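Kelent: Störung am Handgreifer – Bilder und Ablauf

Im November haben wir die Aufnahmen mit dem Handgreifer Khurana für mehrere Wochen angehalten. Grund war ein Fehler bei der Messung der Fingeröffnung, der erst auffiel, als ein Roboterarm in der Halle Horkville eine aufgezeichnete Bewegung nachfuhr und dabei eine Kunststoffflasche zerdrückte. Verletzt wurde niemand. Auf dieser Seite stehen die Bilder von der Arbeit mit Kleinteilen, dazu der Ablauf der Störung und die Änderungen, die seitdem gelten.

Die Seite richtet sich an alle, die im Projekt Kelent Aufnahmen machen oder mit den Daten weiterarbeiten. Wer nur wissen will, was vor der nächsten Aufnahme zu tun ist, findet das unter »Prüfung vor der Aufnahme«.

Womit wir arbeiten

Der Greifer wird von Hand geführt und über einen Hebel geschlossen. Ein Sensor misst, wie weit die Finger geöffnet sind. Der Wert wird zusammen mit der Bewegung gespeichert und später auf den Arm übertragen. Stimmt er nicht, fährt der Arm zwar an die richtige Stelle, schließt die Finger aber zu weit oder zu spät.

Die Aufgaben sind einfach: Kleinteile aufnehmen, sortieren, in eine Schachtel legen, Verpackungen beiseiteräumen. Gearbeitet wird in möblierten Wohnräumen auf weichen und festen Unterlagen. Auf einer weichen Decke gibt der Untergrund nach, und der Greifer drückt leicht zu tief. Durchsichtige Teile sind vor einem Muster schlecht zu erkennen, auch für die Person am Griff.

Was passiert ist

Beim Nachfahren sollte der Arm eine liegende Flasche greifen, anheben und in einer Kiste ablegen. Der Arm erreichte die Flasche ohne Abweichung. Die Finger schlossen, hielten aber nicht an der Wand der Flasche an. Die Regelung folgte weiter dem aufgezeichneten Wert und erhöhte die Kraft auf 100 Newton. Vorgesehen sind bei solchen Teilen höchstens 60 Newton. Die Flasche gab seitlich nach, der Verschluss sprang ab und flog gegen die Schutzscheibe.

Der Not-Halt wurde von Hand ausgelöst. Die Schutzscheibe war geschlossen, wie es für jeden Durchlauf vorgeschrieben ist. Der Bereich blieb bis zum Abend gesperrt, anschließend wurden Arm, Finger und Kabel überprüft. Am Arm selbst fand sich kein Schaden.

Zuerst vermuteten wir einen Fehler in der Kraftbegrenzung. Die Begrenzung war tatsächlich zu hoch eingestellt, erklärte aber nicht, warum die Finger überhaupt so weit schließen wollten. Erst der Vergleich mit den Rohdaten zeigte die Lücke: Die gemessene Öffnung blieb an mehreren Stellen stehen, während die Finger sich weiterbewegten. Danach sprang der Wert auf den neuen Stand. In den geprüften Aufnahmen lag der längste Aussetzer bei 130 Millisekunden. Bei einer langsamen Bewegung fällt das kaum ins Gewicht, beim schnellen Schließen reicht es für einen falschen Griff.

Die Arbeit mit Kleinteilen

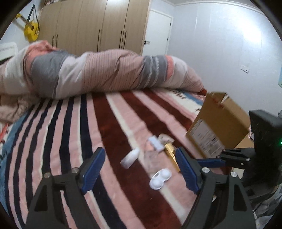
Kleinteile auf einer gestreiften Decke: eine weiße Flasche auf der Seite, rechts daneben eine durchsichtige, davor ein Kontaktlinsenbehälter. Am Gehäuse rechts leuchtet die grüne Anzeige.

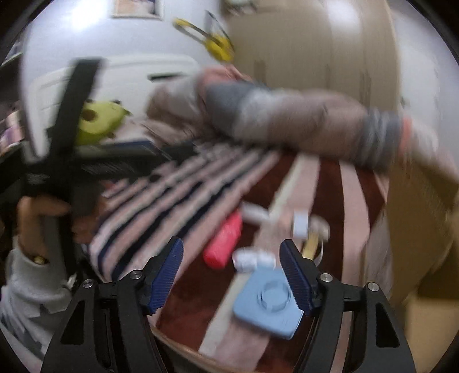
Arbeit am Tisch mit einem flachen hellblauen Gegenstand zwischen den offenen Fingern. Links hält eine Hand den schwarzen Ständer.

Warum der Fehler nicht gemeldet wurde

Die grüne Anzeige am Gehäuse wurde im Projekt als Freigabe verstanden. So stand es auch in unserer alten Kurzanleitung. Die Anzeige zeigt jedoch nur an, dass das Gerät mit Strom versorgt wird und aufzeichnet. Ob der Sensor neue Werte liefert, prüft sie nicht. Ein eingefrorener Wert wurde weiter mit jedem Zeitschritt gespeichert und sah in der Übersicht aus wie eine ruhig gehaltene Hand.

Auch die automatische Prüfung nach dem Hochladen half nicht weiter. Sie suchte nach fehlenden Werten und nach Werten außerhalb des Messbereichs. Beides kam nicht vor. Dass ein Wert über längere Zeit auf die letzte Stelle gleich blieb, galt nicht als Fehler.

Ursache war eine Steckverbindung zwischen Sensor und Platine, die unter Zug kurz den Kontakt verlor. Das Kabel war zu knapp verlegt. Beim Drehen des Griffs nach außen spannte es sich, beim Zurückdrehen saß der Stecker wieder richtig. Auf der Werkbank, mit eingespanntem Griff, ließ sich der Fehler deshalb nicht auslösen. Die Werkstatt Purmont hat ihn erst gefunden, als das Gerät von Hand geführt wurde, mit schnellen Drehungen aus dem Handgelenk.

Im Rückblick gab es Hinweise. In den Notizen zu früheren Aufnahmen steht mehrmals »Finger in der Vorschau hängen kurz«. Die Einträge wurden auf die Funkverbindung der Vorschau geschoben und nicht weiterverfolgt. Für solche Notizen war damals auch keine Stelle zuständig, sie lagen in einem freien Textfeld und wurden beim Export weggelassen.

Was geändert wurde

Das Sensorkabel ist jetzt länger und am Griff mit einer Zugentlastung befestigt. Der Stecker rastet ein. Beide Änderungen hat Purmont an allen Geräten vorgenommen, auch an denen ohne Auffälligkeit. Geräte ohne den neuen Aufkleber auf der Unterseite des Griffs bleiben gesperrt und gehen zurück an die Werkstatt.

Die Aufzeichnung speichert zu jedem Messwert nun die Uhrzeit des Sensors. Bleibt sie stehen, bricht die Aufnahme ab und es ertönt ein Signal. In den ersten Tagen kam das Signal auch beim Start, bevor der Sensor bereit war. Das ist mit der aktuellen Version behoben.

In Horkville begrenzt eine eigene Überwachung die Kraft, unabhängig von der aufgezeichneten Öffnung. Bei 60 Newton hält der Arm an und muss am Bedienpult freigegeben werden. Die Grenze lässt sich in den Aufgabendateien nicht mehr überschreiben. Für schwere Teile gibt es derzeit keine Ausnahme – wer eine braucht, spricht das vorher mit der Halle ab.

Prüfung vor der Aufnahme

Aufkleber auf der Unterseite des Griffs prüfen.

Fingerpolster auf festen Sitz prüfen.

Aufzeichnung starten und die Finger vollständig öffnen und schließen. Den Zahlenwert in der Vorschau mitlesen, die Anzeige am Gehäuse genügt nicht.

Den Griff nach links und rechts drehen und dabei den Hebel bewegen. Der Zahlenwert muss ohne Stocken mitlaufen.

Bei einem Aussetzer die Aufnahme beenden und das Gerät beiseitelegen. Den Stecker nicht selbst nachdrücken. Sonst lässt sich in der Werkstatt nicht mehr feststellen, in welchem Zustand er war.

Diese Prüfung dauert 2 Minuten. Sie wird nach jedem Akkuwechsel und nach jedem Sturz wiederholt, auch wenn außen nichts zu sehen ist.

Stand der alten Daten

Aufnahmen, die vor dem Umbau entstanden sind, werden nach stehenden Öffnungswerten durchsucht. Betroffene Abschnitte bekommen eine Markierung und werden auf dem Arm nicht mehr nachgefahren. Für das Training der Bilderkennung bleiben sie verwendbar, dort spielt der Sensorwert keine Rolle.

Schwierig sind Stellen, an denen der Griff wirklich ruhig gehalten wurde. Ein gesunder Sensor rauscht auch dann leicht in der letzten Stelle, bei älteren Aufnahmen wurde dieses Rauschen aber vor dem Speichern geglättet. Solche Abschnitte sehen wir einzeln im Video durch. Das kostet Zeit, und ein Teil wird am Ende ohne klares Ergebnis bleiben. Diese Abschnitte behandeln wir wie betroffene.

Wer in eigenen Aufnahmen Stellen kennt, an denen die Vorschau gehangen hat, trägt sie bitte in die Störungsliste ein, mit Gerätenummer und der Stelle im Video. Die Liste ist im Projektordner Kelent unter »Handgreifer« abgelegt.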